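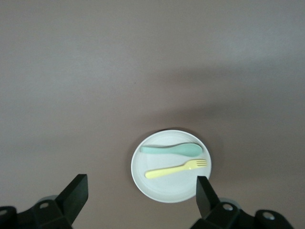 *Ajith Varma*

## Kids' plates and trays at the Potcombe lunch room

We changed the children's tableware at Potcombe this spring, and several parents asked what the new things look like before they come in with their own kids. I said I would put up a page. This is it, last updated 26 March 2026.

The old set was a mix. Some of it came with the kitchen when we took over the lease, and the rest was picked up over the years from the discount store in Clirkthorpe. The bowls had gone cloudy, and the forks were full-size metal ones that the smaller children held halfway down the handle. Mohandas Pillai runs the kitchen and had been asking for a matching set for a long time. We ordered one in the end through Dranach, who also supply our napkins and cups.

### On the plate

The picture at the top has one of the round plates straight on the table, with the mint-green spoon laid across it. The plates are plain and have a low raised rim. I like them plain. The first set we tried had cartoon animals on it, and lunch slowed down while everyone compared animals and swapped.

The spoon handles are fairly thick. Small hands get a better hold on them than on the old ones, and my own son, who is three, has stopped asking me to do the soup for him. He still asks me to do the peas.

We keep the colors mixed. Children pick their own spoon from the tub at the counter, and if the color they want is gone, they get the next one. Please back us up on this if you are standing in line with them.

### On the tray
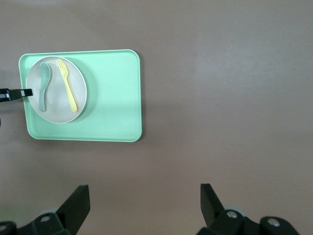

*Mint-green tray with plate, gray-blue spoon, and pale yellow fork.*

The trays have rounded corners and a thin lip at the edge. A plate takes up one end and leaves space at the other for a cup or a piece of fruit. Mohandas puts the plate toward the end so the cup stays away from the child's elbow. Older kids carry their own trays from the counter. For the younger ones, we bring the tray over and set it down.

The fork is the same kind of thing as the spoon, smooth and light. It works well for pasta, potatoes, and pancakes. It is not much good on raw carrot, so the carrot now comes grated.

### A few notes on use

* The sets are for children eating in. Takeout still goes in the paper boxes.
* Used trays go on the low rack by the kitchen door. Leave the plate and utensils on them and scrape the leftovers into the bin first.
* If a utensil drops on the floor, bring it to the counter and take a clean one.
* Please check lunch bags before you leave. A spoon or two goes home by accident most weeks, and we are glad to have them back.

Some of you asked about the tables. They are the same Tomić tables as before, wiped down between sittings. Crayon comes off them easily, marker does not, so we only put out crayons.

The kids' lunch is served until 2:00, and the menu stays as it was through July. Mohandas is planning a new soup list after that and would like to hear which ones your children will eat. There is a sheet for it next to the register. Tomato has plenty of votes already.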